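Valentina Pereyra
January 1, 2025

Every new year somebody posts the lentil thing again. Eat lentils at midnight, money arrives. I've eaten them at midnight for 14 years and I'd like to speak to whoever handles the payments.

The luck I can let go. It's the recipe that bothers me. The one doing the rounds wants you to soak brown lentils overnight "to release the starch". Why? They're lentils. They cook from dry while you're laying the table.

I tried it both ways last night. One lot soaked, one lot straight from the packet, same stock, same bay leaf. The soaked ones split and went to mush at the bottom. The dry ones took 40 minutes and held their shape.

Second claim: you mustn't salt until the end or the skins go tough. I salted at the start. The skins were fine. I suspect this one gets copied from book to book by people who have never tested it.

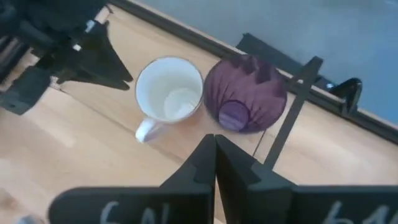 Fatos Leka
Depends on your water though. Ours is so hard that old lentils never soften at all unless I put a pinch of bicarb in. My mother soaked them every time and hers were never mush.

Valentina Pereyra
Fair point on the water. Ours is soft, so I can't argue with that. But old lentils are old lentils, and if a bag has been at the back of the cupboard since the last time you wanted to be rich, I'd buy another before I reached for the bicarb.

Next, the sausage. The recipe says to boil it separately, prick it all over and throw the water away. So you've paid for a good sausage and poured the flavour down the sink. I put mine in whole with the lentils for the last half hour and skimmed the fat with a spoon.

The shop in Ledesma sells a "New Year lentil" in a ribboned bag at three times the price of the ordinary one. I looked at both in a bowl and couldn't tell which was which. If you can, tell me how.

What I will defend: a carrot, a stick of celery and an onion, chopped small and cooked slowly before anything else goes in. Most versions give this five minutes. Give it 20 and you won't need the stock cube.

And a splash of vinegar at the table. It isn't in the recipe. Try it on one spoonful first if you don't believe me.

Leftovers are for tomorrow, thinned with water, with broken spaghetti cooked in the same pot. I expect to be no richer by then.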